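Speaker notes – Comparing Gripper Fingers and Wrist Cameras for Small-Part Handling
Speaker: Merja Aaltonen, Trirkthorpe
Allotted time: 30 minutes, questions included

Slide 1. Opening
Thank the session chair. State that the results come from the joint evaluation with Steltotura, and that Yannick Gilbert and Anneli Pesonen prepared the test plan. Zulkifli Nugroho is in the audience and will take questions on the controller.

Slide 2. Purpose of the evaluation
The group was asked to recommend one finger design for the two-arm cell. Two were considered: the flat tapered finger and the Kubo padded finger. The same arms, controller and operators were used for both. The full record covers 1736 grasps. Mention that the raw logs may be requested in writing.

Slide 3. The part
Allow the audience a moment with the slide before speaking. 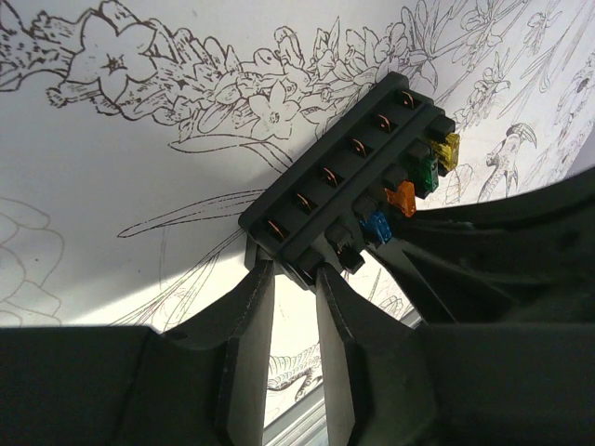
Fuse block held in the tapered fingers, wrist camera view.

Explain why the part was selected. It is rigid and narrow, and it has to be presented at a known angle before a fuse can be placed. The open sockets with their copper contacts are the detail we want the wrist camera to resolve. Point out that matte black plastic between dark gray fingers is a demanding case for edge detection – the colored fuses are far easier to find. Do not go into the fuse ratings.

Slide 4. Finger results
The tapered finger was preferred for the fuse block. Operators reported that the narrow tip left more of the housing in view. The padded finger held better on rounded parts but blocked the camera in almost 40 percent of approaches. Pause here. Someone usually asks about wear; the answer is that wear was outside the scope and will be addressed in March.

Slide 5. Cell layout and cabling
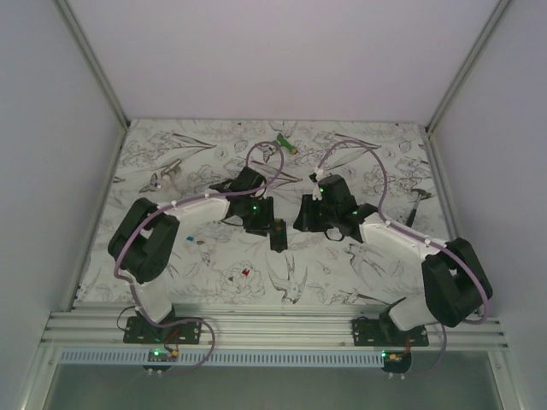
Controller timing was the most debated item in the project, and it should be given its full four minutes. Dero supplied the controller, and Kiprono Ndung'u tuned it so that both arms follow a shared clock. Without the shared clock, the second arm lagged enough to disturb a handover. State the conclusion plainly: timing should be settled before any finger comparison begins. Then turn to the layout. Both arms stand on one rail at the near edge of the table, so their grippers can meet near the middle. Draw attention to the lavender cables, which loop high above the grippers. The height of those loops was a compromise between free wrist motion and a clear overhead view, and sites with a lower ceiling on the enclosure should plan for it. The patterned table covering was kept for all camera trials, as a plain surface would have made segmentation too easy.

Slide 6. Recommendation
Adopt the tapered finger for connectors and fuse blocks. Retain the padded set for rounded parts. Keep the wrist camera at its present mounting position until the wear study has been reported.

Slide 7. Questions
Refer licensing questions to Steltotura. If time is short, omit the backup slides on calibration and close with the contact details.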